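Foro Obra y Reforma > Revestimientos y solados > Juntas en alicatado de cocina: ¿cementosa mejorada o epoxi?

Tema iniciado por alicatador_rana
Etiquetas: rejuntado, gres, cocina, epoxi, CG2, RG

alicatador_rana
Mensajes: 698

Abro tema para consultar un criterio de elección. Cocina en vivienda de alquiler, paramento alicatado hasta techo en dos lados con pieza cuadrada, junta abierta de 3 mm, soporte de enfoscado de cemento, adhesivo C2TE. Encimera de madera aceitada a lo largo de uno de los paños. La propiedad pide que la junta no coja grasa y que no haya que volver a tocarla.

El presupuesto inicial iba con cementosa CG2 WA. El aparejador, Adeel Malik, propone pasar a epoxi (RG) todo el paramento. La diferencia de material la puedo asumir; la de mano de obra, no tanto. La pieza es de acabado mate con algo de relieve y la limpieza del epoxi en relieve ya sabemos cómo es.

Preguntas concretas:
- ¿Tiene sentido RG en todo el paramento o solo en la franja entre encimera y muebles altos?
- Si se mezclan dos productos en el mismo paño, ¿alguien ha conseguido que el tono no cante?
- En el encuentro con la encimera, ¿sellador o perfil?

Lovilcombe
Mensajes: 2.917

Primero, la nomenclatura, que luego se leen cosas raras. En la EN 13888, CG es cementoso y RG es de resinas reactivas. El 2 de CG2 indica que es mejorado en alguna característica adicional: W, absorción de agua reducida; A, alta resistencia a la abrasión. Ninguna de las dos letras dice nada de manchas de aceite ni de ácidos. Un CG2 WA absorbe menos agua que un CG1, pero el vinagre y el limón lo atacan igual, porque el conglomerante sigue siendo cemento.

Dicho esto, en una cocina doméstica yo no pondría epoxi hasta techo. La zona expuesta es la franja de trabajo. Por encima de los muebles altos la junta solo recibe vapor y grasa en suspensión, y eso se limpia con un desengrasante suave.

iqureshi
Mensajes: 36

Discrepo en lo de la grasa en suspensión. En alquileres con campana de recirculación el peor tramo que me encuentro es precisamente el de encima de la campana, donde no se pasa un trapo en años. La película se polimeriza y un desengrasante suave no la levanta. Acabas con uno alcalino fuerte y con estropajo, y la junta cementosa sale clara a parches.

Si la propiedad insiste en no volver a tocar, RG en todo.

Lovilcombe

La alternativa es una campana con salida al exterior, que además resuelve la condensación. Elegir la junta en función de una extracción mala es tratar el síntoma.

iqureshi

De acuerdo en el diagnóstico. La salida a cubierta no siempre está disponible, y el hilo va de juntas.

Jundley
Mensajes: 5

Pregunta de alguien que no es del oficio. ¿No basta con un hidrofugante sobre la cementosa? En la ferretería me dijeron que quedaba igual que el epoxi y por la mitad.

Lovilcombe

No queda igual. El hidrofugante reduce la succión capilar durante un tiempo que depende de con qué se limpie. Si es solo hidrófugo, el aceite entra. Tendría que ser también oleófugo, y aun así se repone cada cierto tiempo. La resistencia química del conglomerante no cambia.

Además se aplica con la junta curada y seca. Si lo aplicas con humedad dentro, puedes acabar con velos blancos.

Brutari
Mensajes: 36

Aporto por el lado de la ejecución, que es donde se pierde el dinero.

Epoxi en pieza mate con relieve: prueba previa obligatoria en una pieza suelta. Hay esmaltes microporosos que retienen el pigmento y no hay emulsión que lo saque. Si la prueba sale mal se acabó el debate y se va a cementosa.

Temperatura: por debajo de 12 grados la pasta se pone intratable y el endurecimiento se alarga mucho. Por encima de 28 se acorta la vida útil de la mezcla y no da tiempo a emulsionar. En obra de invierno, los botes a un local calefactado la noche anterior.

Mezcla: bote completo con su catalizador. Partir botes a ojo da juntas que no endurecen, y luego hay que picarlas.

alicatador_rana

Gracias. La prueba la hago esta semana con una pieza de las sobrantes. En cuanto a la temperatura, la vivienda está sin calefacción hasta abril, así que habrá que meter un calefactor.

Sigue abierta la duda de la mezcla de productos en el mismo paño.

iqureshi

No lo hagas en el mismo paño sin un corte claro. El tono de carta coincide el primer día y luego la cementosa varía con la humedad y la limpieza, mientras que la resina se queda como está. Hay diferencia también de textura: la cementosa mate, la resina algo más cerrada. Con luz rasante se ve.

El corte aceptable es una esquina entre paramentos o un mueble que tape la transición.

Lovilcombe

Suscribo lo del corte. Y añado que en la esquina entre los dos paramentos no va ni una cosa ni la otra. Va sellador elástico. Es un encuentro entre planos que se mueven por separado, y rejuntarlo rígido acaba en fisura.

Brutari

Con matices. En tabiques de ladrillo bien trabados y con años encima he rejuntado esquinas con cementosa y siguen enteras. En placa de yeso laminado, o cuando un paramento es fachada y el otro tabique, elástico siempre.

Lovilcombe

Que sigan enteras no lo convierte en criterio. El encuentro entre planos se trata como junta perimetral. Si hay que justificarlo ante una reclamación, prefiero tener el sellador puesto.

Brutari

No lo discuto para quien firma. Digo lo que hay en obra. El sellador de la esquina es lo primero que ennegrece, y lo que el cliente reclama es eso, la línea negra. La fisura de medio milímetro no la ve nadie.

iqureshi

Con sellador neutro con fungicida, y aplicado sobre soporte limpio, la línea negra tarda. Lo que ennegrece pronto es el acético barato puesto sobre restos de jabón.

Jundley

Perdón por insistir. Mi cocina tiene baldosa jaspeada marrón y el rejuntado es gris claro. ¿Habría que haberlo puesto marrón para que no se note la suciedad?

Lovilcombe

Es decisión estética más que técnica, con dos salvedades. Los tonos oscuros en cementosa acusan más las eflorescencias y los cambios de tono por exceso de agua en el amasado. Los muy claros acusan la grasa. Un gris medio o un beige arena es el compromiso habitual.

Brutari

Para hacerse una idea de cómo se lee la cuadrícula: baldosa cuadrada jaspeada en marrón tostado, junta fina gris pálido y dos paramentos en esquina. Es un render, así que el tono de la junta sale más uniforme que en obra. 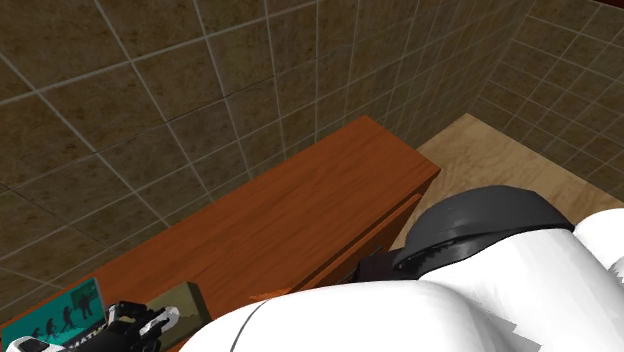 RESUMEN DE CRITERIOS (recopilado por alicatador_rana, editado en marzo de 2023)

1. Franja de trabajo: RG si la prueba en pieza suelta sale limpia. Si no, CG2 WA con protector hidrófugo y oleófugo, y avisar por escrito del mantenimiento.

2. Resto del paramento: sin acuerdo. Lovilcombe, CG2. iqureshi, RG si la extracción es por recirculación.

3. Cambio de producto: solo en esquina o detrás de mueble.

4. Esquina entre paramentos: sellador elástico neutro. Brutari admite rígido en ladrillo estabilizado.

5. Encuentro con encimera: pendiente.

iqureshi

Sobre el punto 5. Encimera de madera aceitada contra alicatado: holgura de 5 mm como mínimo, fondo de junta de espuma de polietileno de célula cerrada y sellador de adherencia a dos caras. La madera se mueve en el ancho con la humedad y un cordón fino puesto sobre arista se despega el primer verano. Ojo con el aceite: si el canto trasero está aceitado, el sellador no agarra. Ese canto se sella aparte con barniz antes de montar y se enmascara durante el aceitado.

Lovilcombe

Conforme. Añadiría que la fijación de la encimera al mueble sea con taladro rasgado. Si está atornillada en rígido, el movimiento sale por donde puede, y suele ser por el cordón.

Brutari

Perfil de remate, descartado por mi parte. Acumula migas debajo y no se limpia.

alicatador_rana

Actualizo. Prueba hecha en pieza sobrante con epoxi gris: queda un velo en las zonas hundidas del relieve que no sale con la segunda emulsión ni con limpiador específico a las 24 horas. En la misma pieza, CG2 WA del mismo tono limpia sin problema.

Voy con cementosa en todo el paramento. He pasado a Adeel las fotos de la prueba y acepta el cambio, a condición de dejar protector oleófugo en la franja y un saco de material del mismo lote en la vivienda. Para la encimera aplico lo del fondo de junta.

iqureshi

Con ese velo no había otra opción. El saco guárdalo en bolsa cerrada; abierto y en una cocina no llega al año.

Jundley

¿Y el protector a los cuántos días se da?

Lovilcombe

Lo que marque la ficha del protector. Muchas piden un mínimo de 7 días desde el rejuntado a 20 grados. En vivienda sin calefacción, más, y comprobando que el tono de la junta se ha igualado en todo el paño antes de aplicar.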